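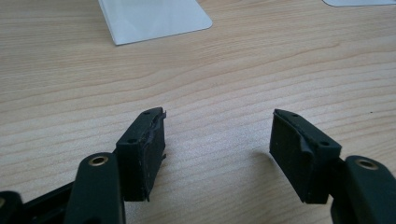 Chapter 7
Reading the Grain

I bought my first plank for its color and paid for it with 55 hours of sanding, so let's start with grain. Grain is the record of how a tree grew, and it tells you which way to push your plane. My old teacher, Bronisława Duda, made us trace it with a fingertip before we touched a tool - I still do! On a pale tabletop like this one, the fine wavy lines run more or less left to right, so that's the way I'd sand. Go across them and you'll scratch the surface. Grab a scrap board and a soft pencil, and we'll mark up our first piece together.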